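Resetting the Wustent cell after the September move

The Wustent cell is back in service. It was moved from the back of the Isine workshop to the window side in September, and everything that depended on where the table stood had to be done again. These are my notes, mainly for the next time.

The layout has not changed. Two arms face each other across a white table, with a steel tray of parts between them at the far side and two yellow bins per arm, one behind the other. Each arm picks from the tray and drops into its own pair. The job is sorting small electrical returns for Pristora: wire harnesses, boards, sensor parts, and the odd thing on a spring.

First job was the table. It comes in two sections, and after the move the right section sat 2 mm low at the join. That sounds harmless. The pick height is taught against the tray and the drop height against the bin rims, so with the tray straddling the join one side of it was no longer where the left arm thought it was. I levelled both sections with a straight edge across the seam, locked the feet, and checked again the next morning. It had held.

Then the bins. They are positioned against stops under the rim flange, and the stops had been stuck down with double-sided tape by someone in a hurry (me). I replaced the tape with screws. The front bin on each side should touch the rear one. If there is a gap at that point, a harness dropped slightly long will find it.
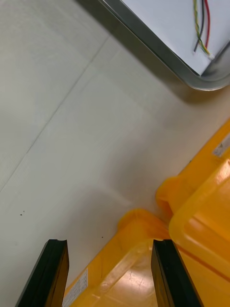
Finger clearance over the rim is the next thing to set. The old program came down over the bins on a straight vertical move from the tray height, which left very little room at the corners. I have raised the transfer height by 42 mm and put the sideways travel entirely above it. The cycle is longer. I measured 700 ms per pick, and at the rate we run I do not care.

The fingers came off for cleaning while I was there. Procedure, for the record: arm to service pose, power to the gripper off, two screws per finger, wipe the mounting face with alcohol, refit finger-tight, close the gripper on a flat gauge, then torque. Closing on the gauge before torquing is the step I used to skip. Without it the tips meet at a slight angle, which is fine on a flat plate and useless on a thin wire.

After refitting I run a fixed set of test parts, marked by hand so that I can match them to the log. Each gets picked, turned over and put down again. Number 9 is the awkward one, a brass plate with a pin and coil spring standing on top of it. It has to be held low, by the plate. Grip it by the spring and it rolls in the fingers. I also turn the wrist to odd angles with it between the fingers and look for slip.

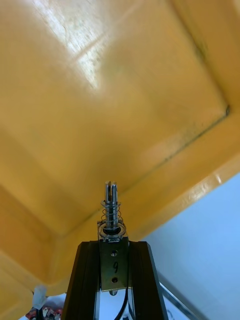 Ursina Wallner commented on my previous post that a fixed test set tells you very little after the first month: the program gets tuned to those parts, consciously or otherwise, and the real returns are never as well behaved. She would swap half the set every time the fingers come off.

I accept about half of that. A fixed set is there to show whether the machine has changed, and for that the parts must stay the same. For judging the program she is right, so I now follow the fixed set with a handful of parts pulled straight from the returns crate and not sorted beforehand.

Harnesses are the bulk of what goes wrong in that second run. A branched harness has no useful centre, and the connectors swing. Vaněk, whose grasp planner we use, aims for the thickest bit of the bundle by default. I leave that alone but have lowered the closing speed near the end of travel, so that the twist has time to settle into the groove in the finger.

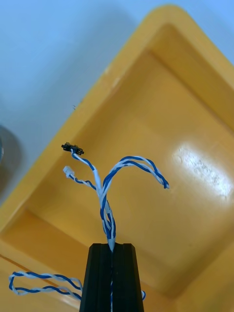 One open item is a strand left hanging below the fingertip after the pick. On release it can stay hooked on the finger and the whole harness comes back up with it. For now there is a short wait after opening, then a small sideways move, then up. It looks clumsy and I would like something better.

Second open item: reflections. The bins are glossy and the new position gets more daylight than the old one. The bin check compares against a stored picture of an empty bin, and a bright patch in a new place reads as an object. I have stored new reference pictures for morning and late afternoon. A blind would be the proper fix.

Last, the start position. Both grippers open and empty, one over each side, nothing in the central lane, fresh paper in the tray, parts spaced so that no two harnesses touch. I check this from the overhead view before every run.
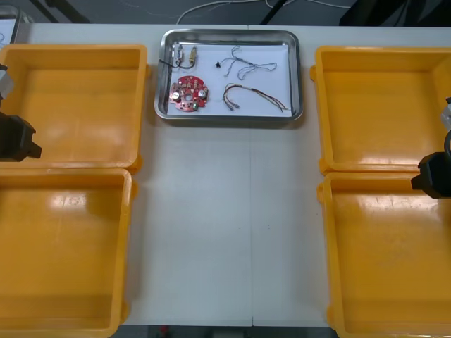

Tray loaded, bins empty, both arms clear of the centre.

Settings are saved under the new table position. The old set is still on the controller with the prefix "back" and should not be loaded.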